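4. Recording demonstrations for the garden tote task

This section covers collecting demonstrations on the two-arm bench for the Flolleo policy. Read section 3 (arm homing and camera check) first. Do not start a session if either arm failed homing.

The method trains one policy on both arms at once. Earlier versions trained each arm on its own and joined them with a hand-off rule, and the arms often stalled when both were near the bag. The joint policy needs demonstrations in which both arms are driven by the same operator from start to finish. Recordings where two people share the controls can't be used for training, but may be kept in the "practice" folder.

4.1 Before you start

1. Wipe the tabletop with a dry cloth. Dust and potting mix change the glare on the wood and show up in the recordings.
2. Open the session file in Wodia and enter your name and the layout number from the layout sheet.
3. Check that the wrist cables have enough slack for a full reach to the far side of the table. Move each arm by hand through its range with the motors off.
4. Confirm that the emergency stop is within reach of your seat, then switch on the motors.

CAUTION: Keep hands and sleeves off the table whenever the motors are on. If you need to move an object, press the stop first. Pausing the recording does not stop the arms.

4.2 Setting out the objects

5. Stand the tote upright toward the far side of the table with its pockets facing the operator. If it slumps, straighten the base before you go on.
6. Place the plant to one side of the tote, leaving room for an open gripper between them.
7. Lay the hand cultivator flat, on the side of the tote away from the plant. The tines must point toward the bag.
8. Let the carrying handle fall where it likes. Don't tuck it behind the bag. The policy has to learn to work around it.
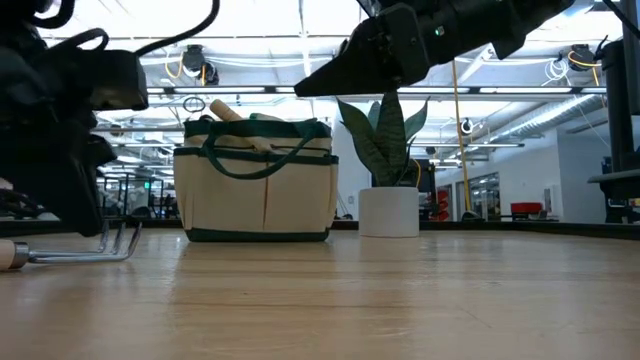
Small differences in placement from one episode to the next are wanted. Don't mark positions with tape. In the June trials Raffaele Tedesco used taped outlines to save time, and the policy trained on that batch did poorly as soon as the bag was moved a hand's width to the side. Those episodes have been removed from the set.

4.3 Recording an episode

9. Bring both arms to the ready pose and close the grippers.
10. Start the recording and wait for the tone.
11. Pick up the cultivator by its wooden handle with the nearer arm. Approach from above, slowly.
12. Use the other arm to steady the rim of the tote. Light contact is enough.
13. Lower the cultivator into the bag, handle up, and let go.
14. Return both arms to the ready pose and stop the recording.
15. Mark the episode "complete", "recovered" or "failed".

Use "recovered" if you missed the first grasp but finished without stopping. These are worth keeping -- the policy learned to retry a missed grasp only after we added them.

NOTE: Don't pick up the cultivator by the tines. The gripper fingers slide on the metal and the tool swings.

NOTE: If the plant is bumped but stays standing, carry on and mark the episode as usual. If it falls, press the stop, mark the episode "failed" and clean up before resetting.

4.4 What the set contains

The current release has 733 episodes, of which 151 are marked "recovered". Another 98 were held back for testing and must not be copied into the training folder. Nives Gentile keeps the list of held-back episodes and can tell you whether a given file is on it.

With the "recovered" episodes left out, the joint policy still finished most of its test runs, but it tended to freeze with the gripper closed on nothing. We haven't separated how much of the improvement comes from the retries themselves and how much from simply having more data.

4.5 Ending a session

16. Park both arms, then switch off the motors.
17. Upload the session to Zurumano and wait for the checksum to turn green.
18. Return the cultivator to the labelled drawer under the bench. The plant may stay out.

Report damaged fingers or frayed cables to Pierina Villa before the next session is booked.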